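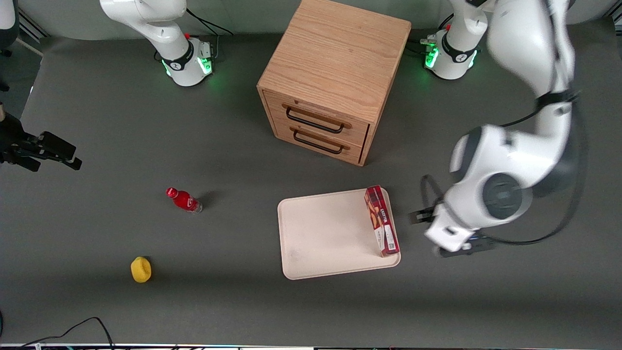 Several readers wrote to ask whether operators should pause between movements when guiding the arms by remote control, and one felt that the written guidance left too much to individual habit. The Findetti training group has revised its instructions accordingly. Operators are now asked to complete each demonstration in one continuous attempt and to mark any hesitation longer than 3 seconds in the session log.

The tabletop series, which covers drawers, trays and small household items, will continue through November. Each operator records 18 demonstrations per task, of which 14 must pass review before the next task is assigned. Requests for practice time should be sent to the Kurkitow office.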